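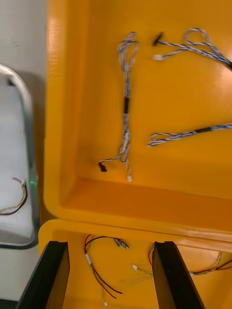

2025-02-09

Bench notes, cut flower conditioning and mechanics. Continues from the January pages on hellebores. Copy to the shared binder when the ink is dry, the last entry smudged and the water column can't be read.

Hellebores, end of run

Closed the hellebore comparison this morning. Three treatments, all from the same bed at Brumham, cut early with the bed still in shade:

Plain: recut under water, deep bucket overnight in the cold store, then into the vase.
Scored: as plain, plus a shallow scratch down the lower part of the stem with the point of a knife.
Dipped: recut, stem ends in near-boiling water to the count of twenty, then the deep bucket.

Stage at cutting matters more than any of it. Stems with the stamens still tight in the middle of the flower went over in every treatment, usually by the second morning, with the neck soft just under the bloom. Stems where the stamens had dropped and the seed pods had started to swell stood up in every treatment, including plain. In the January pages I had the dip down as a clear improvement. Going back through the tags, the January dipped lot was cut later than the plain lot and had more mature flowers in it, so that comparison is no good. I have put a line through it and left it legible.

Among the mature stems only, scored and dipped were close enough that I would not choose between them on vase life. Scored is quicker and needs no kettle. Dipped leaves a tan, cooked section that shows in clear glass and has to be trimmed or hidden. Default from now on is scored, mature flowers only. Immature ones get floated as heads in a bowl or left in the bed.

The dark double from the far end of the bed behaved worse than the singles even when mature. Heavy head, thin neck. Possibly a support problem and not a water problem. One propped in a narrow-necked bottle held its color longer than its neighbors in open vases, but it was one stem and I did not write down the water level.

Forced branches

Quince came in from the cold store and moved to the warm side of the room. Buds are showing pink at the scale edges on the older wood. Young whippy growth has leaf buds and very little else, as it should. Cut ends were split with the pruners, not hammered. The hammered ends from last year clouded the water and had to be recut anyway.

Forsythia is ahead of the quince and will be open before it is wanted. Moved half of it back into the cold. If the color is breaking it can be held, though it does not seem to go backward, and it should not be moved in and out more than once. Earlier notes have the petals coming out papery after repeated moves.

Witch hazel: no change. It was cut in flower, it is still in flower, and the petals roll up in the cold store and unroll on the bench. Scent is faint in the store and strong on the bench. Do not put it near the hellebores when checking those for stem rot, the nose is no use after.

Pussy willow is in a dry bucket on purpose. Taken out of water when the catkins reached the size wanted. Label on the bucket now says DRY in large letters, following the last time it was topped up.

Flower food

Tried the Trivari powder against our own mix (sugar, citric acid, a few drops of bleach). Both in the same straight-sided jars, washed in the same batch, same tulips and same ranunculus.

Tulips: no difference I would defend. Both lots grew in the vase and both lots bent toward the window. Turning the jars daily evens that out and makes the comparison slower to read.

Ranunculus: our mix kept the water clearer. Trivari opened the flowers further and faster. Whether that is better depends on whether the job is tomorrow or next weekend. For a wedding I would take the faster opening and start a day later. For a house vase I would take ours.

The scoop in the Trivari tub does not give the same amount twice unless it is leveled with a blade. I stopped using the scoop partway through and weighed on the small balance. Anything before that point in the ranunculus column is marked with a small s and should be treated as approximate.

Stock solution of our mix is in the brown bottle, back of the shelf. 100 ml to the large bucket, stirred before the stems go in. The bleach fraction does not keep, so the bottle gets emptied at the end of each week whether it has been used up or not.

Pin holders and low bowl mechanics

Main work of the afternoon. The question is how much branch a low bowl will carry on a pin holder alone, without clay or wire netting. Prompted by the February design, which has one long quince branch leaning well out to the left of the bowl and not much on the right to balance it.

Used the round Nishimura holder. Dry weight 338 g on the kitchen scale. Bowl is the gray stoneware one with the flat glazed floor, the one that has always been slippery.

First setup, holder alone, bowl dry. Branch pushed on upright, then tilted. It stands at a moderate lean and goes over when lowered past that, taking the holder with it. The pins did not let go of the wood. The holder pivoted on its rim.

Second setup, same with water. Slightly worse. The holder slid before it tipped.

Third setup, a disk of thin rubber shelf liner cut to the holder and put underneath, water in. Sliding stopped. It tips at the same lean as the dry bowl, as expected, the weight being the same.

Fourth setup, second pin holder placed upside down over the back edge of the first, as counterweight. This is the old method and it works. The small Skeletti holder does the job at 207 g. The branch could be taken down to nearly the angle in the sketch, about 3 finger widths above the rim of the bowl at the lowest point, and it stayed there through the rest of the afternoon with the door opening and closing.

Notes on seating the branch. Cut the end on a slant, push it on upright with the cut face turned away from the direction of lean, then tilt. If it is pushed on already tilted, only the outer pins bite. For the thicker wood, a cross cut in the end lets the pins in. The Skeletti pins are finer and closer together and bend under quince. I straightened two with the brass tube. Keep that holder for counterweight and for soft stems, daffodils and such, and keep hard wood off it.

Clay: not tried. I would like to stay away from it in the stoneware bowl. It leaves a gray film on the glaze that has to be taken off with mineral spirits, and the bowl then needs a long soak before flowers go back in.

Hiding the counterweight. Two hellebore leaves and a piece of moss cover it from the front. From the side it shows. The design sits on a sideboard against a wall so the side may be acceptable, but the sketch should be amended so whoever sets it up is not looking for a third leaf that was never there.

Water level in the low bowl drops faster than in the jars, large surface and a warm room. Pins must stay covered. Top up morning and evening, from the back, with the long-spouted can.

Cold store

Thermometer on the door side reads higher than the one at the back. Both were swapped over to check and the difference stayed with the position, so it is the store and not the instruments. Hellebores and ranunculus to the back, branches near the door. No fruit in there. Someone's apples were on the lower shelf again on Friday and have been moved to the kitchen.

To do

Recut the quince and change its water.
Order shelf liner, the roll is down to the cardboard.
Repeat the dark double in narrow-necked bottles with the water level written down this time, enough stems for it to mean something.
Ask Brumham whether the white quince by the gate can be cut as well as the pink. If so, old wood only, and from the back of the shrub.
Weigh the Trivari from the start for the next ranunculus lot.
Buckets — scrub with bleach and a brush, the green film in the tall ones is below the waterline where the sponge doesn't reach.

Later, same evening: quince still up in the low bowl. Lowest bud on the long branch has opened on the side nearest the lamp.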